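Urrutia Opens Applications for Home Window Replacement Program in Curow and Jadley

CUROW, 2019-06-19 – The Urrutia Housing Trust announced today that it has opened applications for a home window replacement program covering the communities of Curow and Jadley. The program, which will operate under the name Urkora, will pay for the removal of single-pane windows in older homes and the installation of insulated units in their place. Up to 70 households will be accepted in the first round.

Urkora follows a survey of older housing carried out by the Trust in February. Surveyors visited homes in both communities and recorded the condition of windows, exterior doors, and attic insulation. Windows were the most common source of complaint. Residents reported drafts in bedrooms, condensation on interior sills, and sashes that had been painted shut and could no longer be opened in summer. In 17 of the homes visited, at least one window had been covered permanently with plastic sheeting or board.

"Many families in Curow and Jadley are paying to heat rooms they cannot comfortably use," the Trust said in a statement. "Urkora will address the oldest and weakest windows first, and it will do so at no cost to households that meet the income guidelines."

Eligibility

The program is open to owner-occupants and to tenants who have written permission from their landlord. The home must be a primary residence and must have at least three single-pane windows in regular living space. Garages, enclosed porches, and outbuildings are not covered. Mobile homes may be considered if they are on a permanent foundation.

Households that received window or door assistance from the Trust under an earlier program may apply again for windows that were not replaced at that time. Landlords who give permission for the work must agree in writing not to raise the rent on the basis of the improvement for 3 years after installation.

Priority will be given to homes with a resident over the age of 65, a resident with a documented respiratory condition, or a child under school age. Remaining places will be assigned in the order in which complete applications are received.

Work to be carried out

Each accepted home will receive a visit from an assessor, who will measure all openings and note any damage to the surrounding walls. Where frames are sound, the installer may fit new glazing into the existing opening. Where frames are rotted or out of square, the full unit will be replaced. Minor repairs to trim and sills are included. Structural repairs are not, and owners will be informed in writing if such work is needed before installation can proceed.

Homes in the Jadley historic district will be handled separately. Exterior changes in the district require local approval, and the Trust will submit drawings on behalf of the owner. Interior storm panels will be offered at addresses where the original sashes must remain in place. 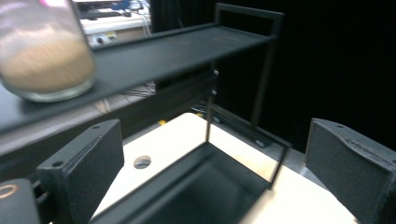
Installation is scheduled to begin in Curow once assessments there are complete, with Jadley to follow. Most homes are expected to require one or two days of work. Residents may remain in the home during installation but are asked to clear furniture and curtains from the affected windows beforehand. Old glass and frames will be taken away by the installer, and painted surfaces will be tested for lead before any removal begins.

How to apply

Application forms are available at the Trust's offices in Curow and Jadley and may be returned in person or by mail to P.O. Box 2073, Curow. Applicants should include proof of residence, proof of household income, and, where applicable, the landlord permission form. Photographs of the windows are helpful but are not required. Incomplete applications will be returned with a note listing the missing items.

About the Urrutia Housing Trust

The Urrutia Housing Trust is a nonprofit organization that supports the repair and upkeep of older homes in Curow, Jadley, and the surrounding area. Its services include weatherization, accessibility improvements, and emergency roof repair.

Media inquiries may be directed to the Communications Office at the Trust's Curow address.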